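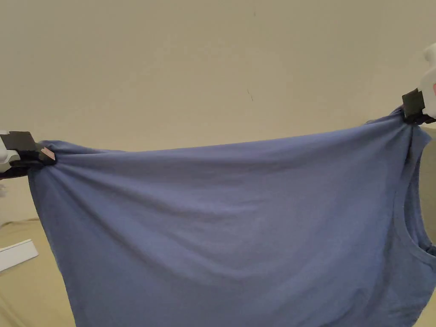
Blue T-shirt, held up by two corners. Neckline to the right.

Dec 16, 2025

Textile bench, folding notes, continued from the last page but one (the page between is Souad's shopping list, please leave it in, she still needs it).

I spent the whole morning on T-shirts again and I have to say I've grown rather fond of them. When we started the folding guide back in August I thought shirts would be the quick chapter and the fitted sheets would eat up all our time. Well, the fitted sheets were finished ages ago, and I'm still standing at the bench with a pile of jersey and a cup of tea going cold beside me.

The blue one in the photo is a good one for talking about the hold. It's a soft, matte knit, a medium blue with a bit of gray in it, short sleeves, round neck. What I want everybody to look at is the top line, the stretch of cloth between the two pinches. It's pulled fairly tight and runs nearly straight, with a slight dip in the middle, and that is about as much tension as I'd ever want on jersey. Any tighter and a knit starts to grow on you, and then the shirt you fold is wider than the shirt you picked up. Any looser and the middle sags into a belly that you end up chasing across the table with your palms.

Second thing, the neckline. It's over on the right, so the shirt isn't hanging the way you'd wear it. Doaa and I went back and forth on this for most of last week. Her way is always to start from the shoulders, neck up, like hanging it on a hanger, and it's a lovely clear way to teach because people know where they are. My feeling is that when you take a shirt out of a heap you get whatever corner you get, and the guide ought to help with that too. We settled on keeping both. Shoulders first for the main method, and a half page on "found corners" after it, with a line telling people to find the neck before they do anything else. Once you know where the neck is, the rest of the shirt more or less explains itself.

Third, the pinches themselves. The cloth bunches up at both of them, and on the left you can see the little creases fanning out and down from the hold. I used to fuss over those. What I've found (and Souad agrees, after ironing more samples than either of us cares to remember) is that pinch creases in jersey mostly relax if you lay the shirt down and give it one slow smoothing stroke from the middle out to each side. Fast strokes push the wrinkles along ahead of your hand and park them at the seam. So, slow. I've written SLOW on the tape at the end of the bench and I'd be grateful if it stayed there.

The two holds aren't level either, the right is higher and the top edge climbs gently toward it. For the lay-down I like to bring them even first, then lower the bottom edge so it touches the table, and walk the rest down after it. Dropping the whole thing flat traps air underneath and you get a bubble right in the middle of the chest. I did this a good many times this morning with the Plodgate samples, which are a heavier knit and more forgiving, and then with the thin Itisov ones, which forgive nothing at all. The Itisov shirts also curl at the hem. I've tried pinning and I've tried turning them over, and so far the best thing is to fold the curl in early and let the weight of the cloth sit on it.

Stock, for whoever does the shelf next: 105 shirts in the sample bins when I checked at noon. The Inurska box is mixed up with the Fakhoury returns again – I sorted out the top layer but lost heart after that. Small sizes should go to the left.

For Doaa: page 4 of the draft still says "grasp firmly at the seams." Could we make that "take a small pinch near the corner"? Firmly makes people grab a whole fistful, and then they're smoothing out a crumple the size of an orange. I've penciled it in on the bench copy but didn't want to change the file without you.

For Souad: the pressing cloth has a scorch at one end. It was there when I got in, I think it's the same one as before, only I hadn't noticed how far it had spread. Could you add a new one to your list?

Still to do. Long sleeves, which I'm putting off. A second try at the sideways start, where the neck ends up at one side and you have to decide whether to turn the shirt in the air or on the table. I lean toward the table, but I've only done it with the heavy knit and would like to see the thin ones behave before I put it in writing. And the drawings for the "found corners" half page, if Doaa has an hour this week. Pencil is fine.

Left the smoothed pile under the board overnight, please don't lift it before I've had a look at the creases.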